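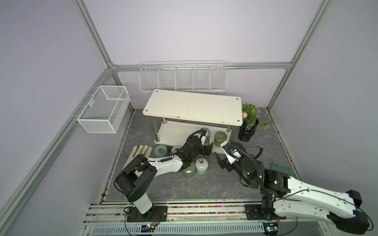

Keeping the Old Songs in the Room

It is a little after four in the afternoon when Irfan Janjua lets me in, and he has already apologized twice for the stairs. He has run the Follano community choir for 24 years, first in a school gym, then in a church basement, and now on the second floor of the old Bugti bakery building in Ekmont, where the smell of bread has never quite left the walls. He puts the kettle on before I have my coat off, and he hums the whole time it takes to boil.

I had meant to begin with his early training, but it seems there wasn't much of it. "My aunt sang while she ironed," he says. "Film songs, wedding songs, things she half remembered from her own mother. If she forgot a line she made one up, and those are the versions I know. I was a grown man before I heard the right words to some of them, and I have to tell you, I liked hers better."

The choir started with eight people and a borrowed keyboard that was missing its lowest key. Irfan had put a card up in the grocery store window saying that no experience was needed, and he got exactly what he asked for. "We were terrible! But we were terrible together, every week, and after a while people's shoulders came down and they began to listen to the person next to them. You can't teach much until that happens, in my view." 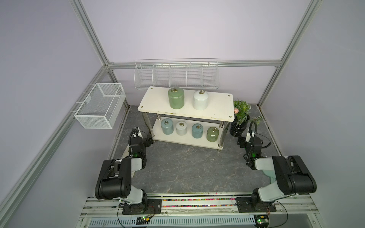

Two-tier shelf with a divided wire basket hanging behind it.

These days the group is closer to a hundred on paper, though Irfan is the first to say that you will never get 100 people up those stairs on the same evening. They sing in several languages, and newer members are invited to bring a song from home. That's how they came by their best-loved piece, a lullaby called "Nirance" that one of the altos learned from a neighbor as a child. She had only the tune and a single verse. The others helped her build the rest over one long winter, and they sang it for the first time in March with the windows open.

I ask how he keeps track of all this music, and he laughs and points to his own forehead. There is also, he admits, a box of cassettes under his bed, and a stack of notebooks going back to the very first season. In those notebooks he writes the words the way they sound to him, with little arrows for where the voice goes up or down.

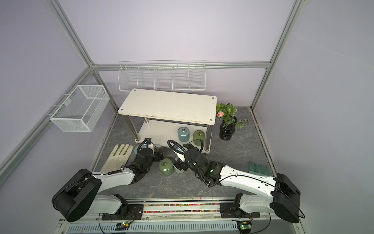 "Somebody kindly offered to type them all up for me," he goes on, "and I said yes, please do, but leave the arrows in. A tune without the arrows is like a letter without the handwriting."

Last year the choir raised $4000 to fix up the piano, mostly through bake sales and one very long concert that went past eleven at night. Irfan still sounds a little amazed by it. He tried to end the evening twice, he tells me, and both times someone in the back row started up another song.

Has he thought about stepping back? He pours us both more tea before he answers. "I've thought about it. My knees think about it every time I climb up here. But one of our tenors has been leading the warm-ups lately and he's good — patient, a bit bossy, which you need — so perhaps I'll move over to the basses and let him worry about the keys."

Then he looks at the clock, and the first singers are already coming up the stairs, talking loudly, and one of them has brought cake. He asks whether I sing. I tell him I don't, not really, and he hands me a song sheet and shows me where the altos sit.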